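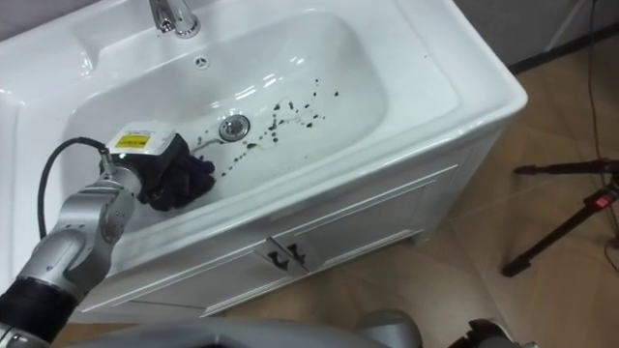 Lemlem Yimer asked first whether the arms could be taught a new room in one morning, and said a sink is a fair test since every home has one. General agreement on that!

Minutes, Open Day Review, Millirwood Hall, 17th April

1. Visitors
The door count was 389, well up on last September (and that was a good day). Parking filled early. Tanner will ask next door about using their lot.

2. Sink cleaning demonstration
Everyone loved this one. The Clurimik arm worked a dark cloth inside the white basin, with dark spots on the porcelain to go after, and people kept coming back for another look. Several wanted to know how hard it presses on the cloth, a great question that we couldn't answer on the day. Fostell will send us the numbers.
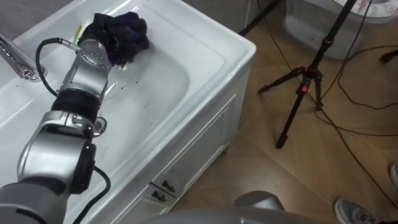
The bathroom is a tight spot for a crowd, so next time we'd like smaller groups and a screen in the hall for those waiting their turn. Lemlem also suggested letting visitors pick which part of the bowl gets wiped. Agreed, and we can't wait to try it.

3. Comment cards
43 cards came back. Most asked for more time with the arms and a chair or two. One asked if it does bathtubs (we'd love to see it!).

4. Costs
The day came to $2799, with $1000 of that for room rental. Approved.

5. Actions
Lemlem: group sign-up sheet.
Tanner: parking.
Fostell: answer on cloth pressure, to be sent out with the next agenda.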